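Keys in the post: how a housing contract left Felter waiting

By our housing correspondent
March
14 comments

The letters went out in a plain white envelope, second class, and most people in Felter took them for a council tax reminder. They said that asylum accommodation in the town would be moved from the Benavides Hotel to ordinary rented houses, that the work would be handled by a contractor called Jomano, and that residents with questions should ring a number printed at the bottom. The number rang out for the first two days.

That was last autumn. The hotel had by then housed asylum seekers for over 400 nights, and few people on either side of the argument wanted it to carry on. Local traders wanted the function room back. The people living upstairs wanted kitchens, and doors they could lock themselves. The district council wanted the hotel returned to its normal use before the summer season.

What the town got was a slow and confused handover. Jomano told the council it had found enough houses to empty the hotel by Christmas. When officers asked for addresses they were sent a list of eight, three of which were already let to families on the council's own waiting list. One was a shop.

The company has since said the list was a working draft and should not have been sent.
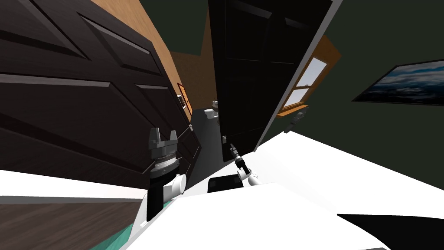
Neighbours on the Fleller estate would have put up with most of it if they had been told, according to one woman who has lived there since the houses were built. She said she had learned more from the man delivering the beds than from two public meetings, and that her street had been called racist on one website and a soft touch on another in the same week.

The public meetings were badly run. The first was held at 4 p.m., when most people were at work, and Jomano sent an apology in place of a speaker. The second was moved to the evening and drew a crowd too large for the room, with people standing in the car park and shouting questions through the fire door. A rumour that 419 people were to be housed on Fleller went round that night and was still being repeated weeks later. The council says the figure came from a regional planning document and never referred to the town.

By the time a correction was printed there had been two protests outside the hotel, one counter-protest, and a broken window at a takeaway whose owner has lived in Felter most of his life.

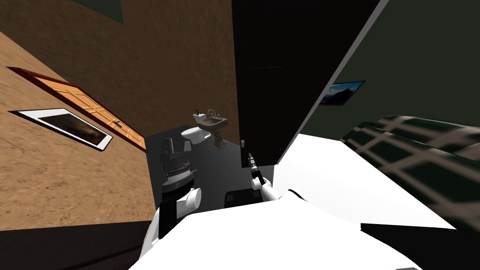
Inside: a door in a tan, speckled wall, with a framed picture beside it.

The first five households moved in at the end of January. They have bin days, a bus timetable and a support worker who visits once a week. Complaints to the council from the streets concerned have been mostly about parking, and about a boiler flue that drips on a shared path.

At the hotel, the top floor is still occupied. Jomano says it is in talks over further leases. The council has asked for a date in writing and expects a reply before its next full meeting, which will be open to the public and will start at 7 p.m.

Share this article
Contact the newsdesk | Copyright, all rights reserved | Back to top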